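Dec 23, 2024
Shop notebook, bindery bench

Last entry before the break, so this one is going to ramble. I have the place to myself, the heat is finally keeping up, and I want to get the paste business down on paper while I can still remember which jar was which.

Quick recap for anyone picking this up in January: we've been having trouble with the case bindings for the Kellstead job. That's the parish ledgers, the whole run of them, quarter leather with cloth sides. The boards on the first batch warped. Not horribly, but if you set one down on the bench and press a corner you can hear it tick. I blamed the board. Then I blamed the cloth. Then I blamed the weather, which is always a comfort. I now think it was mostly me and my paste being too wet, plus some grain nonsense I'll get to in a minute.

Paste, batch by batch

I went back to plain wheat starch for this. The premixed stuff we had from Undberg is fine for labels and tipping in, but it grabs too fast on a big board and then you're stuck with wherever you put it (ask me about the blue cloth. Actually, don't).

Batch one was my usual, one part starch to five parts water, soaked and then cooked slowly in the double boiler until it went see-through and gloppy. Strained it twice. It looked lovely! It brushed out like a dream! And the test board curled up like a potato chip before I'd even rinsed the brush. Way too much water going into the paper.

Batch two I cooked the same way but kept it on the heat longer, stirring the whole time, until my arm gave out. Much stiffer. Too stiff to brush straight from the pot, so I pushed it through the horsehair strainer once it was cold and worked it with a dry brush on a tile for a good while before using it. This is the step I always skip, and I should stop skipping it. It goes from lumpy pudding to something more like face cream, and you need hardly any.

Batch three was batch two with PVA stirred in, a small splash, no measuring (I know, I know). More slip, a little more working time than straight PVA, less pull than straight paste. For the cloth sides this is my favorite so far. I would not use it on the spines, because somebody down the line will have to take those apart and I don't want them cursing me.

The grain thing

I cut up a full sheet of the Dinley board to check it. The label on the bundle says long grain. The sheet says otherwise. I bent it both ways, bent it again, wet a strip and watched it curl, and every test said short. So either the bundle got relabeled somewhere along the way or the whole pallet is wrong. I've chalked an arrow on every sheet left on the rack. Please trust the chalk and ignore the label!

That explains a good part of the tick. We had boards with the grain running across the book, cloth with the warp running head to tail like it should, and a pastedown that was trying its best to referee. No wonder.

Test panels

I made 16 panels, all cut from the same sheet, grain marked in pencil on the back. Half with the grain going the right way and half not. Cloth on the front, a liner on the back for some of them, nothing on the back for the rest. Pressed between blotters overnight, blotters changed in the morning, then stood on edge in the rack for two days with air on both sides.

Grain right, stiff paste, lined: dead flat. I laid a steel rule across it and couldn't see light under it.

Grain right, batch three on the cloth, stiff paste on the liner: also flat, maybe a whisper of pull toward the inside, which I like in a cover anyway.

Grain wrong, anything: bowed. The liner helped some but you can still rock them with a finger.

No liner, any paste: bowed outward, the worst being batch one, which could hold soup.

So the liner stays, even though it's a fiddly extra step and eats paper. I used the 100 gsm kraft for these and it behaved well. The thinner stuff we have on the roll cockled as soon as it saw paste, so I've moved that roll to the packing table where it can be useful.

Leather for the spines

Shorter story. The goat from Karamanlidis came in, and it's nice, nice enough that I stood there petting it for a bit. It pares clean with the round knife if the knife is properly sharp, and turns to crumbs at the edge if it isn't. I stropped every few passes. The headcaps will need to be thinner than I've been leaving them; on the sample book the cap looked like a rolled-up sock. I'll try it again with the spokeshave set a hair finer and see if I can get a smoother slope into the joint.

Dye lot looks even across the skins, except one with a paler patch near the neck. I folded a note into that one. Use it for corners.

Where I put the paste

All three jars have lids and tape on them with the batch number. Starch paste goes off in no time if it's left out, and even cold it only has so many days before it starts to smell like old socks, so anything left from this week should be binned when we're back. Make it fresh and don't be sentimental. I don't add anything to preserve it. Small batches, cold storage, clean spoon every time. And keep it well away from anybody's lunch, please. I've eaten a sandwich that tasted faintly of starch and it added nothing. The mini fridge is the one on the white cabinet, with the yellow sticker on the front.

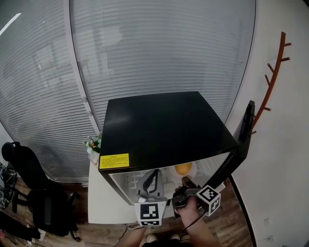
Jobs for January

Cut new boards for the whole first batch of ledgers. Chalk arrow parallel to the spine, all of them, no exceptions even for the little one.

Lift the cloth off the warped set if it'll come. I tried one corner with a damp blotter and it let go pretty easily, so I think we can save most of it. If it stains, recut. There's enough on the bolt.

Write to Dinley about the label. Be polite. Send them a strip of the board with the curl in it so they can see it for themselves.

Soak and cook a fresh lot of starch the day before covering, never the same morning. It really does work better after a night's rest.

Number check on the endpapers: I have 255 folded sheets in the drawer, trimmed and stacked, marbled on top and plain underneath. Please don't re-stack them, they're in the order they came out of the tray and the pattern drifts as you go through. I want neighbors to match across a pair.

Re-cover the small press boards. The felt on one has a hard spot in it that keeps printing a dimple into the cloth, always in the same place, and I've been working around it since forever.

Sharpen everything. Round knife, both skiving knives, the long blade on the board shears if I can work up the nerve.

Order blotters. We went through a silly amount of them on the panels, and the ones drying on the line have gone wavy.

The flat panels are in the rack by the window, pencil notes on the backs. The bowed ones are in the scrap box, apart from the soup bowl, which I've kept on the shelf over my bench with paper clips in it. Turning the heat down to low now and going home.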